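Gusham Hall Kitchen and Tableware Renewal
Progress report to the Bralbridge Fund, second period, to end of November
Prepared by Senan Lenihan
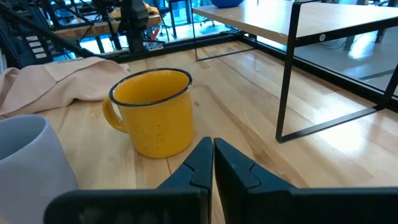

Work in this period covered three items from the grant schedule: replacement of the drinking vessels, sorting of the existing crockery, and a revised layout for the serving table. The first is complete apart from a small number of returns. The second is complete. The third is partly done and carries over.

1. Drinking vessels

The schedule allowed for 60 enamel mugs to replace the mixed glass and china used at the midday meal. All have been delivered by Brornach. On unpacking, 2 were set aside for chips at the base of the handle, where the steel was exposed. The supplier has agreed to replace them and we expect the new ones before the next reporting date. The remainder were washed, dried by hand and put into use.

Enamel was chosen over plain steel after a short trial in the first period. Users found the steel mugs hard to hold with hot tea. The enamel handles were more comfortable, although the mug body still gets hot and the serving staff now fill to a lower level. No change to the order is proposed.

Breakages among the old glasses were the main reason for the original application. There have been none to report for the new mugs. Chips are being logged separately, and a mug with a chip on the rim is withdrawn the same day.

2. Sorting of existing crockery

The full stock was taken out of the cupboards and checked piece by piece, roughly 300 pieces in all. Cracked and crazed items were discarded. Sound cups and bowls were kept regardless of color or pattern, and are used alongside the new mugs. Matching sets were not a goal of the grant.

The Kettle storage racks bought in the first period hold the retained bowls without difficulty. The upper shelf is too shallow for the mugs when the handles face outward. They are now stored with handles to the side, which fits but slows down unloading.

3. Serving table

The wooden top was cleaned and oiled. Two layouts were tried at mealtimes. With cups at the left end and the urn at the right, the line moved steadily. With the urn in the middle, people crossed in front of each other and the table became crowded. The first layout has been kept.

Still to do: fit a rail for drying cloths, which at present are left on the table or over chair backs, and mark a fixed place for used cups.

4. Schedule and spending

The rail was due in this period and is now 11 days late — the brackets supplied did not suit the wall. Replacements are on order at no added cost. Spending on all other lines is within the approved amounts, and we are not asking for any transfer between lines.

The next report will cover the rail, the replacement mugs and the chip log.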